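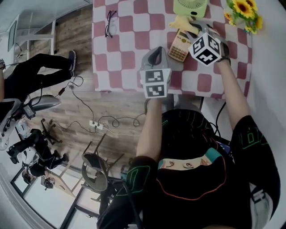 The checked cloth, mid-sort. Calculator, fan, glasses, sunflowers.

I use the tablecloth as a grid. The squares are large, so each thing gets its own patch of red or white and stays there until I decide where it lives. The fan goes at the back edge, because its cord, when it charges, needs to reach the wall. The glasses stay folded on the left, well clear of everything else. I scratched a pair in September by putting the calculator down on them, and new lenses from Meesuk cost 660.

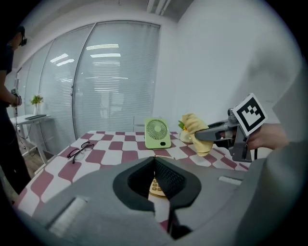
Anything yellow is harder to place. Against muted red it takes over the table, so I keep it to the right of the fan and leave the left side nearly bare. Teun Jansen prefers the flowers in the center. I tried that for a week and kept reaching around them for the calculator.

The cloth gets washed at 100 degrees, low spin, and ironed from the back.

Filed under: Home, Table & Desk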